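Moving a Battalion by Rail: Gauge Change and Delay on the Ellcombe Line
Final report, Defense Logistics elective

1. Background

When an army unit crosses a continent, most of its heavy vehicles go by train. Trucks can carry some of them, but tracked vehicles wear out roads and wear out themselves, and a long road column needs fuel stops, rest areas and police escorts in every district it passes through. Our course spent two weeks on sea transport and one lecture on rail. We chose rail because we wanted to know why the published timetables for military trains are so often missed.

The report uses a planning scenario from the course, set on a line from the port of Ellcombe to a training area at Karakaya. The track changes gauge at the border yard in Irkness. Wagons built for the narrower track can't run past that point without new wheelsets, so the loads have to be moved across to other wagons or the wagons have to be lifted and refitted. We looked only at the first method.

2. The task

The scenario gives a unit of 150 vehicles, to be moved in a single period with no priority over freight. The distance is 500 miles. We were asked to estimate the total time from the first vehicle driven off the ship to the last vehicle parked at Karakaya, and to say which step causes the most delay.

We were not asked about cost. A section on cost was in our first draft and was taken out in October, when it became clear that track access charges differ too much from one country to the next for our numbers to mean anything.

3. Method

We built the model in a spreadsheet first and then moved it to Vastum, the scheduling program used in the lab. The spreadsheet version is still useful for checking single trains by hand. In Vastum each train is a chain of events: load, inspect, depart, arrive, unload, transfer, reload, inspect, depart, arrive, unload. Every event has a shortest time, a usual time and a longest time, and the program draws from that range on each run.

Each train carries 30 vehicles, so the move takes five trains. Loading ramps are the first limit. Ellcombe has two end ramps in the scenario and Irkness has one. Vehicles are driven on from the end of the train and forward across the wagons in a line, with a guide walking ahead on the ground. Then they are chained down and the chains are checked. A vehicle that is placed too far to one side has to be unchained and moved, and everything behind it waits.

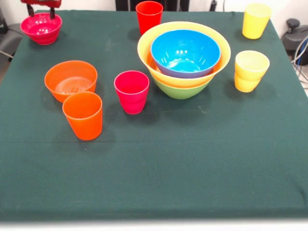 Why does the transfer at Irkness take longer than the first loading at Ellcombe? Vehicles come off and go back on over the same ramp, so the two jobs can't overlap, and the inspection has to be done again under the rules of the second rail operator.

We set the inspection time at Irkness higher than at Ellcombe. The two operators in the scenario use different forms and different loading outlines, meaning the outside shape a loaded wagon has to fit inside to clear tunnels and platforms. A vehicle that fits on the first network with its antenna mounts in place may need them taken off for the second. We treated this as a fixed extra step for command vehicles and ignored it for the rest. That is a simplification, and we come back to it in section 5.

4. Results

With no faults in the model, the transfer yard set the pace for the whole move. Trains two through five all waited outside Irkness for the ramp to clear. The running time between stations hardly mattered. When we raised the average train speed on both sections, the first train reached Karakaya earlier and the last train came in at almost the same time as before.

Adding a second ramp at Irkness made the largest difference of any change we tried. It cut the wait for trains two and three and nearly removed it for four and five. Changing the order of trains helped a little. If the train with the command vehicles goes last, its longer inspection doesn't hold up anyone else — but then the unit has no headquarters on site for most of the move, and a real commander would probably not accept that.

We also tried spacing out the departures from Ellcombe. This didn't shorten the move. It did keep loaded trains off the border sidings, where in the scenario they block freight traffic.

Faults were added next. We used three kinds: a locomotive failure, a rejected load and a missing permit. The missing permit was the worst of them by a wide margin. A failed locomotive can be replaced within a shift if the operator has one nearby. A permit has to be signed in an office, and the scenario's office closes at 4 p.m. In the runs with a permit fault, around 10 hours were lost before any other problem was counted.

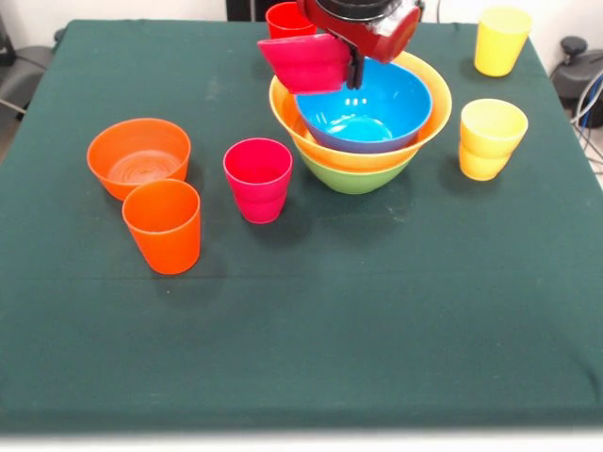

At the review session, one reader of the draft said the permit result depended too much on the office hours, and that in a real deployment the paperwork for all five trains would be filed together well before the ship came in. A late permit would then stop the entire move at the port, and the sidings at Irkness would never fill up.

We think this is a fair point. We ran the model again with one permit covering all trains. The average delay went down, since there were fewer chances for a fault, but the worst runs got worse. Both sets of results are in the appendix tables. We kept the separate permits in the main text because the course scenario is written that way.

5. Limits

Crew hours are not modeled. Train drivers and loading crews have legal rest periods, and a delay that pushes a crew past its limit will turn a short hold into a long one. We had planned to include this and ran out of time.

Weather is also left out. Chaining vehicles in ice or heavy rain is slower, and so is driving onto a wagon in the dark. The loading outline step should be applied to each vehicle type and not just to command vehicles. We had dimensions for only part of the vehicle list.

6. Further work

The next group could start with the refitting method, where the wagons are lifted and given new wheelsets. It needs no ramp at the border, though the lifting equipment handles few wagons at a time. The Vastum file has a blank branch for it after the Irkness arrival event. The input ranges are on the second sheet of the spreadsheet, and the ones marked in yellow are our own guesses.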